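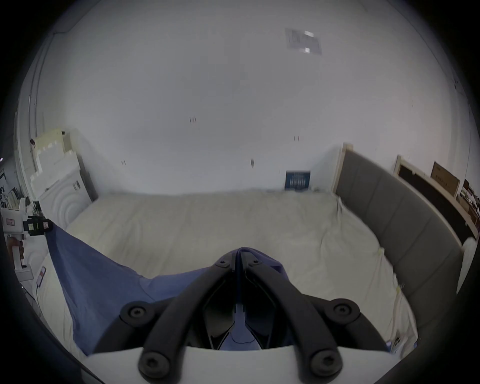

Why does cloth wrinkle? (and how to fold a big piece of it)

Grab any bit of cloth near you. A T-shirt, a pillowcase, the corner of your sheet. Scrunch it up in your fist, count to 30, let go. Wrinkles!

Now try it with a plastic ruler. Bend it a little, let go, and it pops back straight. So what's different about cloth?

Threads, threads, threads

Cloth looks like one flat thing. Get really close though - use a magnifying glass if you have one - and you'll see it's made of lots of skinny threads. In most bedsheets the threads go over and under each other, over and under, like a basket. That is called weaving. Some go up and down, some go side to side.

T-shirts are different. They are knitted, so they're made of tiny loops. Pull a T-shirt and it stretches. Pull a sheet and it hardly does. Try it! (Gently. Not your best one.)

And each thread is made of even skinnier hairs called fibers, all twisted together. Cotton fibers come from a plant. Wool comes from sheep. Polyester is made in a factory, and it's a kind of plastic.

So where do the wrinkles come from?

Inside a cotton fiber there are teeny tiny parts, way too small to see, that hold on to each other. When you bend the cloth and squash it, those parts get pushed into a new spot. Then they grab on again. In the new spot. So the bend stays there and you get a crease.

Water helps them let go, and so does heat. Thats why a shirt left in a wet ball at the bottom of the washer comes out looking like an old map. It dried in that shape.

It's also why an iron works. Heat, a bit of steam, a nice flat push - the tiny parts let go and then hold on again, but flat this time. Irons are a grown-up job, they get a lot hotter than boiling water.

Polyester doesn't soak up much water so it doesn't wrinkle as easily. Wool is springy. Hang up a wool sweater... no wait, don't, it will stretch. Lay it flat and lots of the wrinkles go away on their own.

Pinch a peak

A fun thing to do on a bed. Spread out a cloth, pinch it in the middle, and lift. You get a mountain! Look at the sides. There are ridges running down from the top and valleys in between.

Cloth can bend one way easily, like paper rolled in a tube. Bending two ways at once is harder. So when you lift just one point the extra cloth has to go somewhere, and it goes into folds. Curtains do it too. So do capes.

Things to try - lift with one finger and thumb, then lift with your whole hand. Which mountain is pointier? Try a thick towel, then a thin pillowcase. Which one has more folds?

Folding a big cloth by yourself

Big cloths are tricky. Your arms are too short! Use the bed as your table.

1. Clear off the bed. Pillows on the floor, teddies too.
2. Spread the cloth out and find all four corners. Sometimes one hides underneath.
3. Hold two corners on the same side. Walk them over to the other two.
4. Smooth it with your hands, start at the middle and push out to the edges.
5. Fold in half again, the other way. Smooth again.
6. Keep going until it fits on your shelf.

Pinch right at the corners when you carry them. If you pinch in the middle of the cloth the edges droop and nothing lines up, and then you have to start over.

Fitted sheets, the ones with stretchy corners, are much harder. Tuck one corner inside another like a puppet inside a puppet. Lots of grown-ups just roll them into a ball.

Quick test for a rainy day

You need three scraps of diffrent cloth and a heavy book. Fold each scrap in half, put them under the book, and wait one night. In the morning open them up. Which crease is sharpest? Now spray each one with a little water, pull it flat and let it dry. Did the crease get smaller?

Write down what you see, or draw it.

Words to know

Fiber - a very thin hair that thread is made from
Weave - to cross threads over and under
Crease - a line left behind by a fold

Last updated Tuesday, May 25, 2021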